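Sorting Clean Laundry Into Two Baskets, the Quick Way

Posted by Chelsea Gosling, 30 Mar 2025

Quick one today, I have a load to get through myself. A few of you wrote in after the stain post asking how I sort. So - two baskets, one table, lights in one, darks in the other, folding in the middle. No hanging, no ironing. Bedding is a whole other page.

What you need

Two baskets the same size. Matching matters more than you'd think, they sit flush and you stop favoring the bigger one. Holes in the sides, please. Handles you can get your fingers through.
A table you can stand at. Hip height. Not the bed. You will lie down.
The clean load, fully dry.
A bowl for coins, hair ties, whatever was in the pockets.

Step 1. Set up the table

Wipe it first. Crumbs stick to dark cotton like you wouldn't beleive. Then baskets at the back, side by side, long edges facing you. Leave all the wood in front clear, that's your folding space. Small gap between the baskets is fine. Big gap and socks go down it.

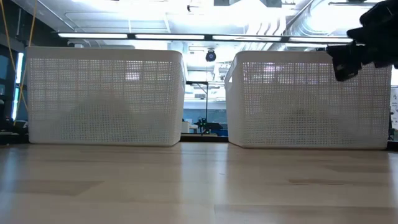 Get the height right before you start. If you're reaching up over the rim every time, your shoulders will tell you by item ten. I had mine on a shelf for years at the old place in Ostley. Dumb. Table is better.

Decide which side is which and keep it that way. Mine is whites left, darks right. Dalal does it the other way around and we can't do laundry together.

Step 2. First pass, no folding

Just sort. Whites and very pale stuff go left. Black and charcoal go right. Fast, one hand each if you can manage it. Don't smooth anything yet, don't look for the other sock.

Colors that aren't clearly one or the other stay on the table. Navy, teal, that sort of thing. They get folded first, while everything else waits.

Greys - light grey with the whites, dark grey with the darks. Middle grey, pick one and move on.

Step 3. Fold the table pieces

Lay it flat, front down. Sides in to the middle. Bottom up to the top, then in half again if it's thick. You want a block that stays shut when you pick it up.

Drawstrings: leave them on the outside. Tucked in they make a lump, and you'll forget and pull it all apart looking for the end. Tie a loose knot in the ends if they tend to run back into the waistband.

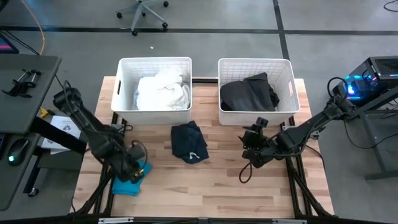 Don't stack yet. Keep the folded ones apart with some table showing between them, so you can see whose is whose. Stack when you're done, biggest on the bottom.

Thick cloths and towels fold in thirds the long way, then in half. Straight edge toward you. Looks neater on the shelf and comes out one at a time.

Step 4. Now the big dark stuff

Pull the large things out of the dark basket first. Sweatshirts, heavy pants. They take up the most room and everything under them gets wrinkled. One at a time on the near side of the table, where you have space to spread it out.

Shake it once, hard. Top section down, then work toward yourself. If it's bunching you went too fast, open it up and go again. Straps and cords get laid straight before the next fold.
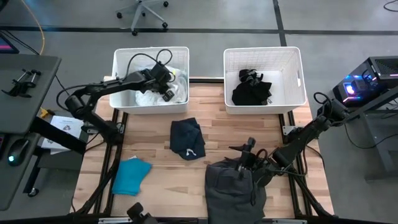
Folded pieces in the middle and lower left, big dark one at the near edge.

Step 5. Empty the light basket

Last, because whites show every crease and you want a clean table for them. Wipe again if there's lint. T-shirts, then undershirts, then socks in pairs. Single socks go back in the basket for next time. Three loads and still single, it's a rag.

Step 6. Put it away

Right now. Not after dinner. Folded piles go in the baskets, heavy on the bottom, carry by the handles, one trip per basket. If you leave them on the table someone will dig through for one shirt and you're back to step 2.

Couple of notes

Dark lint on whites - masking tape around your hand, sticky side out. Works fine.

Small table? Do darks start to finish, then whites. Slower but ok.

Baskets getting grubby: rinse in the tub with dish soap, old toothbrush for the holes, air dry upside down. I do mine every July and thats about it.

Delicates post is next, once I find my notes.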